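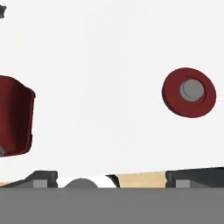 Wrist view over the counter, both red objects ahead of the gripper.

Dotosgate User Forum > Planning and Control > Pre-grasp alignment from the wrist view

comel_integration
Original post

Our group maintains the kitchen tasks in the Comel simulation package and uses Dotosgate for motion planning. We request comments on a proposed change to the pre-grasp stage.

At present the planner receives an object pose from the fixed view, computes a path, and hands control to a local servo loop that relies on the wrist view alone. The loop selects its target by color and outline. When two objects share a color, as the red ones do here, the selection can switch from one to the other during the approach. We reviewed 2,728 logged approaches from June and found that most target switches occurred in the last 10 control steps before descent.

The proposal is to lock the target identity at handover and to reject any later detection that disagrees with the planned pose. We would welcome objections before the change is merged.

prostatum_tools
Reply 1

We support the lock in principle. We are less certain about the rejection rule. If the planned pose is wrong by a few centimeters, the servo loop is the only component able to correct it, and the rule as written would discard the correction.

In addition, identity is one part of the problem. Contact with tall objects deserves equal attention. The configuration below has the end of the gripper assembly resting on top of the blender, and a rule that concerns only target selection has nothing to say about such a pose. The collision model for tall appliances should be reviewed first.

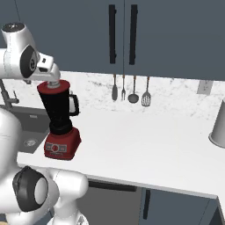 Dorottya Simon
Reply 2

I must disagree with the order of work suggested in Reply 1. Collision margins are a planner setting and can be changed today without a new release. Target identity has no setting at all. I would also caution against larger margins across the board – we tried this at MacDonald, and the planner began to refuse valid paths between the sink and the wall cabinets.

comel_integration
Reply 3

Thank you both. On the rejection rule, we accept the concern. The revised draft replaces the hard rejection with a weighted score, so that a nearby detection of the same object may still correct the pose. The lock itself remains in force until the gripper closes or the attempt is abandoned.

On margins, we propose to keep the global value and allow a separate value per object class. The gripper needs to come down close over a flat item such as the red plate, and a margin suitable for a blender would prevent that.

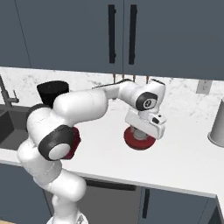 The per-class values will be stored in the task file and read once at startup. A missing value will fall back to the global one and produce a warning in the log.

prostatum_tools
Reply 4

The weighted score is acceptable to us. We still hold that the appliance meshes should be checked before the merge, and we ask that this be entered as a separate item. Please also state the timeout for the lock. An attempt that never closes the gripper should not hold a target indefinitely.

comel_integration
Reply 5

The timeout is 500 control steps and may be overridden in the task file. The mesh review has been entered as a separate item and does not block the merge.

Dorottya Simon
Reply 6

I have no further objection to the lock. I would prefer that a missing class value stop the run at startup. Warnings in that log are seldom read.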